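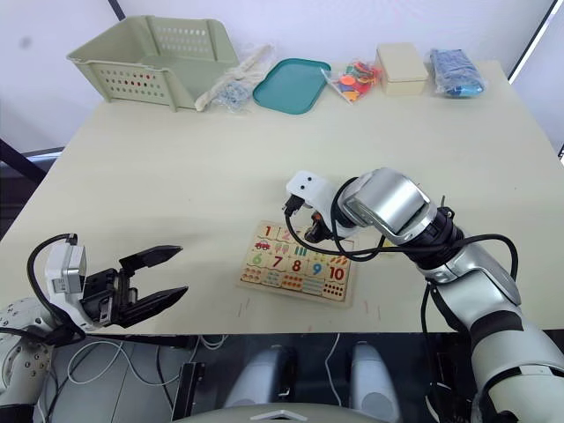
The big table in the group room, Clallska

Scoring a client questionnaire when people skip items

Posted in Outcome Measures and Data by clallska_intake
Monday, August 18, 2025

I do the data side for an outpatient mental health service in Clallska. We have used the Brollolari daily functioning questionnaire on paper for a few years. It has 20 items, each scored 0 to 4, and the total gets turned into a score out of 100. Clients fill it in at intake and again at every review.

We are moving the old paper forms into Carkero before we change over to tablets in September. There are 2,748 forms in all. Most are fine. A lot of them have one or two items left blank, and 94 have the whole second side blank, so ten items gone.

Until now whoever was at the desk added up what was there and wrote the total in the box. That means a person who skipped four items got a lower total than they should have. On this questionnaire lower means doing better, so our skippers look healthier than they are. I found this out when I re-added a pile of them by hand.

What is the right way to score these? I have heard "fill in the average" and I have heard "throw them out" and I don't know who to believe. Also the clinicians have been looking at the old totals in people's charts and I'm not sure what I should tell them. The paper manual we have is a photocopy and the page on scoring is missing.

Last thing, item 14 (about work or school) gets skipped far more than any other. Many of our clients are retired.

3 replies

hallway_b
Member

I would just leave out any form that isn't complete. We do that and it saves a lot of time. You have plenty of forms so it won't matter much. Carkero has a filter for incomplete records under Reports.

Wu
Regular contributor

I would not drop every incomplete form. If the people who skip items are different from the people who don't – older, more unwell, reading in a second language – then dropping them changes who your results are about. With a large pile of forms the result will look very steady and still be off.

First thing, get a proper copy of the manual. Whoever holds the license at your service should be able to request one. If the manual gives a rule for missing items, use that rule and stop there, even if you read something better elsewhere. The reason to use a standard questionnaire is that your scores can be set next to other people's, and that only works if you score the same way.

If you can't get the manual soon, a common approach is to allow a small number of blanks and fill them with that same person's average on the items they did answer. People call this prorating. You'd do it like this:

Add up the answered items.
Divide by the number of answered items.
Multiply by 20.
Convert to the 100 scale the way you do now.

Say someone answered 18 items and their sum is 36. The average is 2, times 20 is 40, and the highest possible is 80, so they score 50. The old method would have given them 45. On a scale where your clinicians may be looking at changes of five or so, that is a difference worth fixing.

You have to pick a cutoff. Many questionnaires let you have a couple of blanks on 20 items, and some go up to a fifth. I would choose the stricter one while you wait for the manual. Write the cutoff down with the date and apply it to every form. Don't decide form by form.

The ones with side two blank should not get a total. Half the items is too many to guess. Keep what they did answer in the system, mark the total as missing, and report how many there were. If the two sides cover different things then the average of side one tells you very little about side two anyway.

A few things about Carkero, if you are on the same version as us:

A blank and a zero have to be entered differently. Leave the field blank for a skipped item. If your screen fills in 0 by default, turn that off before anyone types in another form. We had roughly 2,000 records to go back through over that one setting.

Make a new field for the corrected total. Don't type over the old one. You will want to be able to see what was in the chart at the time of each review.

Add a field for the number of items answered. It makes everything later on easier.

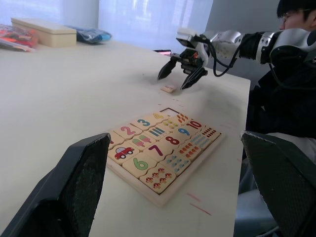
Number-matching puzzle board with one piece out of its slot

For the clinicians, I'd send a short note saying that totals on forms with blanks were too low, that corrected totals are being added, and that they should look at the individual answers for anyone they are worried about. Check with your clinical lead before it goes out. If any decision at your place hangs on a score, such as stepping someone down to fewer visits, pull those charts first.

Item 14 is a separate problem. A retired person who leaves it blank has not forgotten it. See if the manual has a "does not apply" choice. Some versions of questionnaires like this tell people to answer about their main daily activity, and that wording may have been lost in your photocopy. Please don't add your own wording to the form. You could ask the license holder whether staff may explain the item out loud.

mondayclinic
Member

Agree with Wu on most of this. Adding two things from our changeover to tablets.

Think hard before you make every item required on the tablet. We did it and the blanks went away, but people started tapping the same answer all the way down on the last screen. We now show a message that says "You missed one, would you like to answer it?" and let them go on either way. Check that your license covers the electronic version too. Ours was for paper only and we had to ask again.

Second, mark clearly in the data which forms were paper and which were tablet. If your average moves in the fall you will want to know if it moved because of the clients or because of the form.

I don't agree about waiting on the manual to start typing. You can enter the item answers now and work out the totals afterward. The answers on the paper won't change.

clallska_intake
Original poster

Thank you all. I checked and our screen does fill in 0 by default, so data entry is on hold until that is switched off. I have asked for the manual. The stack with the blank second side has gone in its own folder for now.

One more if anyone is still reading. Some clients circled two numbers on the same item, usually next to each other. Do those count as blank?

Wu
Regular contributor

Look in the manual for that too. If it says nothing, I would treat it as blank and put it in the notes field. Some places take the higher number. Either can be defended, as long as you do it the same way on every form.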